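Wednesday, Clamport bench, started writing this up at lunch

Right, so the right arm has done its trick again and this time I was sitting next to it, which makes a change from hearing about it afterwards. I'm putting it all down while I still remember the order of things. Sorry for the rambling, I'll tidy it later (I won't).

The job today was the mailer task, same as last week: open cardboard mailer on the table, yellow block, put the block in, close the lid. Two arms, Rotham controller, the Tian build of the software from before the weekend. I wanted 50 clean runs so that we could send something decent to Flarnville. I got to 28 and then had to stop.

What happened on run 28: the right arm came down towards the tray to pick the block up, slowed nicely, and then didn't stop. It carried on down at the slow speed, pushed the fingertips into the cardboard and kept leaning on it. No alarm, no message, nothing on the screen at all. The motors started to sing a bit (you know the noise) and I hit the stop button. By the time I got to it the box had a dent in the floor of the tray and the arm was sagging to one side. I'd put it at a couple of seconds of pushing. It felt longer!

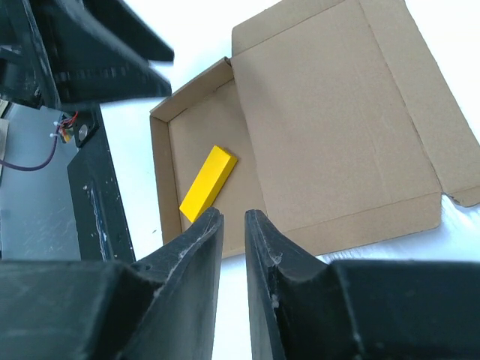 First thought was the height setting, because I changed the table height number in April and I have never quite trusted my sums on that. So I checked it. Jogged the right arm down by hand control to touch a steel rule lying flat on the table, in five different spots, and the number was fine every time. I was a bit disappointed, it would have been a nice easy one.

Second thought was a loose fingertip. Took both off, cleaned the faces, put them back and nipped the screws up again. No play that I could feel. They're scuffed but that's just wear and it doesn't bother the grip.

Then I went through the log properly, with a cup of tea, and that was more interesting. The wrist motor on the right arm normally sends its load reading all the time. On run 28 the reading goes flat before the arm reaches the box. Dead flat, same value over and over, 13 on the raw scale, while the arm is plainly moving. So as far as the controller knew, the fingers were touching nothing and there was no reason to stop. It was using an old number and had no idea it was old.

I looked back through the earlier runs for the same thing and found it in two of them, both short, both while the arm was up in the air where it didn't matter. I'd marked those as good runs. They're still good runs I suppose, but I've put a star next to them.

So why does it go flat? My money is on the wiring. When the right arm reaches over to the far side of the box the wrist turns quite a long way, and the harness gets pulled at the end of that turn. I ran the arm through that move by itself, motors at low power, nothing in the fingers, and waggled the connector at the wrist with a plastic stick. The reading froze on the third waggle. Stopped waggling, still frozen. Only came back when I unplugged it and plugged it in again. Same test on the left arm, no trouble, however rude I was to it.

The bit that worries me more than the plug is that the status light on the motor stays green all through this. It has power, so it says it's happy. I've been glancing at those lights before each run and treating them as a yes, and I'd guess everybody else on this bench has too. Please don't. Green means it has power and that's all it means. 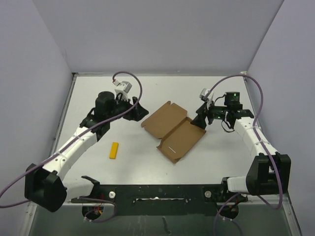
What I've changed so far:

Swapped the wrist connector on the right arm for one out of the spares drawer. The old one is in a bag on the shelf with a label on, please leave it there, I want to look at the pins under the scope.

Gave the harness more slack at the wrist and re-did the tie nearest the elbow. It's a bit ugly and it might want doing again with a proper clip.

Added a check in the software: if the load reading doesn't change at all for 40 samples while the arm is moving, both arms stop and you get a message. I tested it with the stick on the old connector before I took it off, and it did stop. I haven't tested it at full speed yet.

Turned the downward push limit on the right arm right down. This makes it a bit feeble when closing the lid and it may need two goes at it. Fine by me for now.

For anyone using the bench this afternoon: keep your hands out of the box while the arms are live, even when they look parked. I've been reaching in to straighten the block between runs without pressing stop first, and having watched those fingers lean on the cardboard I'm not doing that again. Stop button, then hands.

Still to do: full speed test of the new check, look at the pins, ask Rotham whether the controller is meant to carry on with an old reading (I can't believe it is, but the manual is very vague). And start the 50 again from the beginning, with a fresh mailer.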